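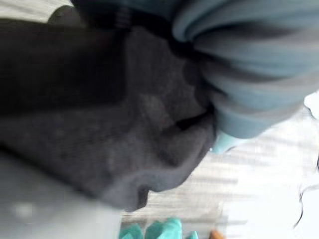
Do you have to separate colors if you wash everything cold?

Mostly you don't, once a thing has been through the machine a few times, but new dark stuff and anything fuzzy should still go in by itself.

I bring it up because I have a charcoal knit and a light blue something-or-other in the same heap, and they are leaning on each other like old friends at a wedding. They are not old friends. One of them sheds.

A thread on laundry, then, from a person with no qualifications and a lot of socks.

2/ Color bleeding gets all the press. Lint does most of the damage in my home. Dye you can catch early and rinse out. Gray fuzz on a pale blue sleeve is a long-term relationship.

3/ The test for a shedder is to press a strip of packing tape on it and pull. If the tape comes up wearing a sweater, wash that item with other dark things or alone. I have done this in front of guests. They left at a normal hour.

4/ My aunt, Dymphna Ó Briain, ran the linen room of a hotel in Killelthorpe from 1957 until she got tired of it. She sorted into piles by how much she distrusted them. Towels were the lowest. "A towel will give itself to anybody," she told me when I was nine, and I still think about it when I load the machine.

5/ Her actual rules, as far as I can reconstruct them from two birthday cards and a phone call:
Fuzzy things never go with smooth things.
Zip the zippers.
Turn the knits inside out.
Don't stuff the drum.
If you have to shove the door closed with a hip, take out a third.

6/ I did not follow the hip rule for most of my adult life. I thought of the drum as a suitcase.

7/ Someone will ask about color catcher sheets. I use them. They come out a sort of dishwater lilac and I feel looked after. Whether the lilac was ever headed for my shirts I couldn't tell you. It might be theater. I'd still buy a ticket.

8/ On to the sorting, which is the part I put off. My method used to be a light pile and a dark pile, and then a third pile for anything I had to think about. The third pile became the biggest pile. By January it had a personality.

9/ Now I do it by texture first and color second. Knits in one place, flat cottons in another, towels in exile. Only after that do I split the knits into dark and pale. It sounds like more work and it takes less time, mainly for the reason that my hands can tell a knit from a shirt without consulting me.

10/ The crumpled ones are the problem. Anything rolled up in its own sleeve gets judged by whatever side is showing. I once put an entire white cardigan through with the jeans on the strength of one navy cuff.

11/ So: shake it out before you decide. One shake each. It also finds tissues. If you have ever washed a tissue with a dark knit you already know, and I'm sorry, and there is a support group and it meets in my hallway with a lint roller.

12/ Speaking of which. I own a Hurken fabric shaver that sounds like a small airplane with regrets. It's great on pills. It does nothing for lint, though I keep trying, as if this will be the time. Pills are attached and lint is only visiting. Different tool.

13/ For lint I've tried:
a sticky roller (good, and I go through sheets like a bakery)
a damp rubber glove (better than it should be, especially on wide flat bits)
a velvet brush from my grandmother's dresser (excellent, makes me feel like a valet)
tumbling on air only for ten minutes (gets rid of the top layer and leaves the fuzz that means it)

14/ Drying. Pale things can go wherever. Dark knits lie flat on a towel, and the towel must be a dark one that has been washed many times. I learned this with a brand new cream towel called something like Courtois Heritage. The heritage was passed on. It's in the charcoal sweater now, every last fiber.

15/ A reply already, asking why I don't just buy clothes in one color. I know a man who did this. All gray. He said it freed up his mind. I asked what he was using his mind for and he said mostly he was thinking about the gray.

16/ Another reply: "What about the quick cycle?" Fine for shirts you wore to sit in. The quick cycle doesn't rinse a fuzzy knit enough on my machine, so the fluff settles on whatever is nearest, like a cat. I give knits the longer rinse and go do something else.

17/ Spin speed, same reader. I go down to 600 for knits. The machine comes set a lot higher and I suspect it of enjoying itself.

18/ And no, I don't separate out the "delicates" as a class. Half the labels in my closet say delicate and have survived a dog. The one label that said MACHINE WASH with real swagger was on a Zatasetti scarf, which went in as a scarf and came out as a coaster.

19/ Fold as you take things off the rack, even badly. A bad fold is still a fold. A heap on a chair is a heap on a chair, and then something dark gets dropped on something light and you're back at tweet one.

20/ I'm off to do the tape test on the charcoal. If it passes it can stay with the blue. If it doesn't, I'm going to need a second basket and probably more tape.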